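Flurkesgate House: The Mezzanine and Its Furnishings

Photo gallery

Flurkesgate House is maintained as a shared working building for the tenants and partner organizations of the Detbridge estate. This page describes the mezzanine level following the renewal of its furniture and floor. It is intended for tenants, for organizations considering an application for space, and for visitors who wish to see the building before they arrive.

The mezzanine occupies the upper part of the central atrium and is reached by the main stair or by the elevator beside the mail room. It is open to all tenants from 7 in the morning. Tables are not assigned, and reservations are accepted only for groups that require the whole level.

The furnishing program was directed by Kanako Hosoda, Head of Interiors, with Masanobu Nomura responsible for purchasing and delivery. Tenants were consulted twice. The first consultation concerned the height and number of tables. The second concerned the finish, for which 58 written responses were received. A clear majority preferred wood in a warm tone to the gray surfaces that had been in use before.

Small vases were added at the request of tenants on the upper floors. Flowers are changed weekly by the reception team, and tenants are asked to leave the vases on the tables to which they have been assigned. 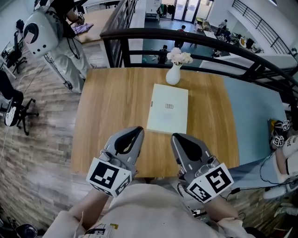

Mezzanine table with a closed cream-colored box and pink flowers in a white vase. The lower floor of the atrium lies beyond the railing.

The table finish was selected from samples supplied by Amano. It may be cleaned with a damp cloth and a mild soap. Abrasive pads, solvents and furniture polish should not be used. Marks that remain after ordinary cleaning should be reported to the building office, which holds the approved repair kit.

Boxes and parcels may be opened and sorted on the mezzanine tables. Items should be removed at the end of the working day and may not be left against the railing. Parcels that must be kept overnight can be placed in the mail room, where shelves are provided for each tenant. Packing material should be flattened and taken to the recycling point on the lower floor.

The railing

The dark metal railing was retained from the earlier fit-out. Its rounded top rail was inspected and refinished under the supervision of Kiyoshi Hoshino, Building Surveyor. Bags, coats and signs should not be hung from it, and cups should not be set on it at any time. A further railing in dark metal follows the upper walkway along the white wall.

The floor

The wood-patterned floor, in gray-brown, is laid in a brick-like arrangement. The pattern was chosen by Ms. Hosoda's office after a trial area had been in place for 3 months. Furniture should be lifted when it is moved. Felt pads are available from reception without charge.

The lower floor

The lower floor of the atrium includes a long white counter and a desk area. Glass doors admit daylight to the space. Tenants holding events on this level should submit a plan to the building office, showing the position of any additional furniture and the route to be kept clear. The atrium may be used for gatherings of up to 100 persons, subject to approval.

Sound carries readily between the two levels. Telephone calls of any length should be taken in the enclosed rooms on the north side, and groups using the mezzanine are asked to keep this in mind when an event is being held below.

Further information

Plans of the building, the full schedule of finishes and the tenant handbook may be requested from Hammad Satti at the building office. Questions concerning the hire of the atrium should be addressed to Akihiko Koyama, Events and Access. Replacement parts for tables and chairs are held by Ralteo and are ordered through the building office only.

The next review of the furnishings will take place in September. Written comments from tenants are welcome before that time and may be left at reception.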